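About Brondura

Brondura helps companies decide whether to buy a robot, which one, and what else has to be bought so that it does anything. The last part is where most of the money goes, and it is the part that seldom makes it into the brochure.

We don't build robots and we don't sell them. We take no commission from anyone who does, a policy that has kept our conversations with sales departments refreshingly short. Clients pay us a fee, we read the quotes, we spend time with the equipment, and we write a plan that a finance department can follow without a glossary.

How we started

The company began with a spreadsheet. A packaging plant called Clutby had bought one arm, been very pleased with it for a week, and then asked why the project was over budget before anything had been packaged. The spreadsheet that answered the question ran to 34 lines. The arm was line one. The other lines were tables, mounts, grippers, spare fingers for the grippers, cable guides, a better network switch, floor work, training, insurance, and a chair for the person who would be watching it all.

Clutby framed a copy. We kept the original and have been adding to it ever since.

What we do

Most of our work falls into planning, trials and what we call second opinions, meaning that somebody has already signed something and would like to be told it was fine. Sometimes it was.

For planning, we start with the task. "We want to automate the back room" is a mood. "We want to fold sweatshirts" is a task, and a hard one, because cloth has no fixed shape and takes no interest in your schedule. A client who arrives with a number for boxes will need a different number for clothing, and we would like them to hear it from us in June, before the budget is approved.

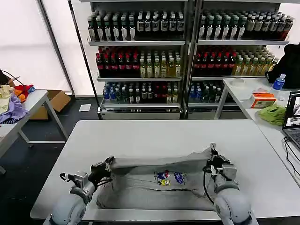

Soft goods also change the shopping list. Two arms cost more than one, obviously, but they also need a table both can reach across, twice the mounting, twice the cable and a good deal more programming time. Cameras near the grippers are usually worth paying for. The deluxe stand usually isn't. We have opinions about stands, and they are available at our normal rate.

For trials, we insist that a client see the equipment do their own job with their own goods before placing an order. A supplier's demonstration item has been chosen with care, and it has probably been picked up more often than any other object in the county. Bring your own box of things, preferably on a Monday, when it hasn't been tidied.

How we budget

Every plan we write has the same layout: purchase, installation, running costs, people, and what happens when it stops. We call these the five columns. The people column is the one clients try to leave blank. Someone has to reset the machine, refill it, clean it and explain it to visitors, and that someone already has a job.

We also ask for spares money in the first year. Grippers wear. Fingers get bent, pads go smooth, and cables find the one place they can be pinched. At Serra, a distributor with 200 employees, the entire line once waited for a replacement part priced at less than lunch. Serra now keeps a drawer. We helped them label it.

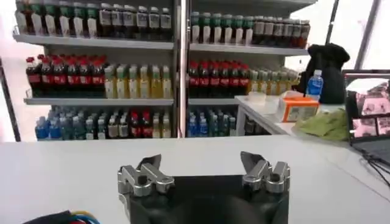
Gerardo Mazza
Founder and Lead Planner

Gerardo spent his early career in purchasing, where he learned to read a quote from the bottom up. He still does, with a pencil, and begins with the delivery terms. The largest unexplained line he has ever had removed from one was $1,929 for "miscellaneous readiness" – the supplier couldn't say what it was either, and to their credit looked embarrassed.

He runs the first meeting with every new client and writes the page in each plan titled "Reasons to Wait." Some clients skip it. Stenow read it, waited a year, bought a smaller system than they had first wanted, and sent us a very polite note with an order for a second plan attached.

Working with us

A first call is free and takes as long as it takes. Please have to hand any quotes you have received, the measurements of the room, and the name of whoever will be looking after the machine. If you don't have a name yet, we'll start there.

We reply to email on working days and answer the phone from 9 a.m. Plans are delivered on paper as well as by file, with wide margins for disagreement.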